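Bendthorpe Costume Library: where we are in June

Hi Myrto, I know you asked for a page and I'm going to try very hard to stick to it.
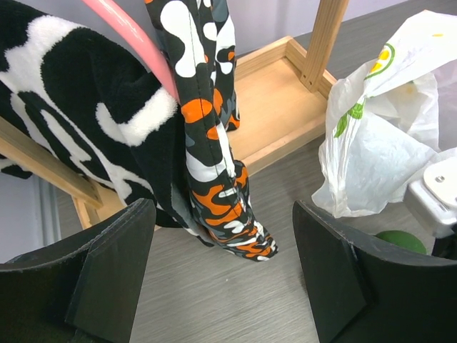 Lending so far

We've lent out 386 costumes since the grant started, against the 439 we promised you for the full period, so I'm feeling pretty cheerful about the target. School plays are still most of it. The animal outfits never sit still (farmyard stuff in particular, every infant class seems to do a barn play in spring), while the Victorian rail barely moves. I'd like to stop adding to the Victorian rail, if you're okay with that. Jonalyn Aquino disagrees with me and has asked me to tell you so!

Repairs and sewing nights

Sewing night moved to Sunday at 4 and turnout picked up right away. Christos has been teaching people to put in zippers, and two of the regulars can now do a full lining on their own. The older machine needed a new belt, and the shop in Vuria took three weeks to get it to us, so the mending pile got a bit scary in the middle there. It's mostly back under control. Fleece and fake fur are still the hardest things to mend neatly and we go through needles like crazy on them.

Money

We're under on fabric and over on laundry. The laundry bill is the one thing I got badly wrong in the application: I priced it per load, and the bigger pieces have to go in by themselves. Could we move 10 percent of the fabric line over to cover it? Fotis Athanasiadis has the receipts and will send the spreadsheet separately, once he's done fixing my formulas.

What's late

The online catalog. We got halfway through measuring everything and then found that our size labels don't match from one rail to the next, so we're going back and relabeling. I'd said it would be up by now and it won't be until fall. Sorry about that one. The paper list by the door works fine in the meantime, it just means a lot of phone calls.

Next up

Hat storage, the fall booking form, and a visit from the Gkikas school drama club, who want 2 full casts' worth of sheep.

Prodromos Chatzigeorgiou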